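Bin picking, week three: the pose estimate is fine, the grasp is the problem

Sep 22, 2018

The robotics club's entry for the Pedgate student challenge is a bin-picking cell. The rules give each team two colours of bar, one shared bin and a time limit, and award points for every bar placed in the correct tray. A dropped bar scores nothing. A bar that leaves the bin and lands outside the cell costs points, which concentrates the mind.

We spent most of August on the vision side. The detector was trained on 2,000 rendered images and then tuned on 837 real ones that we labelled by hand over the holidays. Colour separation was easy. Orientation was harder, as a bar looks much the same turned end for end, and our first version flipped its answer between consecutive images. We fixed this by treating the two answers as equal and letting the planner take whichever needed less wrist rotation. I should have done that on the first day.

The planner is a fork of Okonkwo, last year's project, with the conveyor code removed. It takes a list of poses, discards any where the fingers would meet a wall, and ranks the rest by clearance. Ranking is crude but quick. With six bars in the bin it usually returns a grasp before the arm has got back to its waiting position. 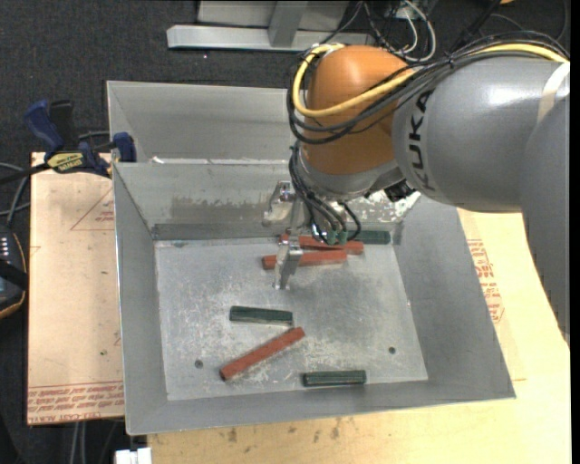
Why not pick the bars up with a suction cup?
The challenge bars have a ridge along one face, and a cup needs a flat patch to seal against. Two fingers can take a bar by its sides whichever face is up.

Fingers bring their own trouble, and most of it is near the walls. The sides of our bin slope, so the tool can get lower at the edge than it could in a straight-sided box, but the collision model we inherited treated the walls as vertical. It was rejecting grasps that were perfectly reachable. I measured the slopes, rebuilt the mesh and reran the logged poses. Of 1,139 poses in the log, the old model had refused far too many, nearly all of them beside a wall. The new mesh is now in the repository under the old file name, so please pull before you run anything.

The remaining failures are mostly bars lying across one another. The planner sees two good poses, picks the one with more clearance, and sometimes that is the lower bar. Lifting it drags the upper one along. I have added a check that compares heights where two outlines overlap and prefers the higher bar. It needs better depth data than we have at the far end of the bin.

Cycle time is 22 seconds per bar, including the return move. Brornine, who supply the challenge parts, publish a reference time that is a good deal shorter, but their reference uses a single colour and no sorting. Most of ours goes on the approach, where we still run at reduced speed. I will not raise it until the height check has had a full session without a fault.

Still to do:
Move the logging from the laptop to Curo, the club server.
Recalibrate the camera after the mount was changed.
Write the section of the report on grasp ranking.
Decide what the arm should do when the planner returns an empty list. At present it waits for ever.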